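Tips for recording gripper demos at home

Wrote this up fast after Wednesday because three people asked me the same things. It's for anyone collecting with the hand-held gripper in their own kitchen or bathroom or wherever. No special gear needed beyond what came in the case.

Before you start

Clear the surface. Not just tidy, clear. Mail, keys, phone, all of it onto a chair. Wipe the table down too, crumbs show up.

Lamps: pick a setup and leave it. Overhead light on, curtains shut if the sun is moving around. Dim and even is fine, better than bright with a hard stripe across the table.

Wipe the lens with the cloth you'd use on glasses. Not your sleeve. Check the finger screws by hand. Mine work loose after 20 or so takes, Dymphna's never do, no idea why.

Open the gripper all the way and close it all the way, once, at the start of every take. The software wants to see both ends of the travel. Skip it and the widths come out wrong and the take gets tossed.

Picking the job

Small jobs. Brush into a pot, spoon into a drawer, lid onto a jar. If you can't say it in one short sentence its two jobs, record them separately.

Good household things to use: stuff with a handle, stuff that stands up on its own, anything a bit heavy at the bottom. Ceramic pots make good targets, they don't skate when you bump the rim. Thin plastic cups do. A blob of poster putty underneath fixes that. 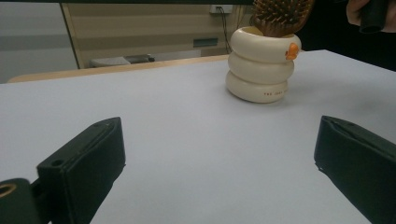 Long things going into narrow openings are harder than they look. Come in from above, line up first, then lower. Don't stab at it. If you miss, back off a few inches and go again, and keep the take — Tania wants the recoveries in there, as long as the thing ends up where it should.

Move slower than feels normal. Pouring-coffee speed. But don't stop dead in the middle to think, that teaches it to stop dead in the middle.

Change something every take. Turn the pot, slide it over a hand's width, start from the other side. Ultan handed in 597 takes in May and the pot was in the same spot in nearly every one. Most of a weeks work, and we could use very little of it.

Two people

If you have a helper, have them reset the objects between takes. Goes twice as fast. Agree on a word for "go". We say "go". Swap over every 20 takes or your wrist will hate you.

Labeling

Name the takes right away, same wording every time. "Put brush in pot" and "place the hairbrush into container" are the same job, pick one. I keep a strip of masking tape on the wall with the exact wording and just copy it.

Write down drops and bumps as you go. A tally on scrap paper is plenty.

Packing up

Battery on the charger before you do anything else. Copy the card to 2 places, check one file opens at each end, THEN wipe it. Ask Niamh about the time she didn't.

Fingers get greasy from kitchen stuff. Damp cloth, drop of dish soap, dry them well. No solvent, it makes the grip surface go shiny and everything slides out.

Spare finger pads are in the Trevar box on the bottom shelf, take two and write your name on the list.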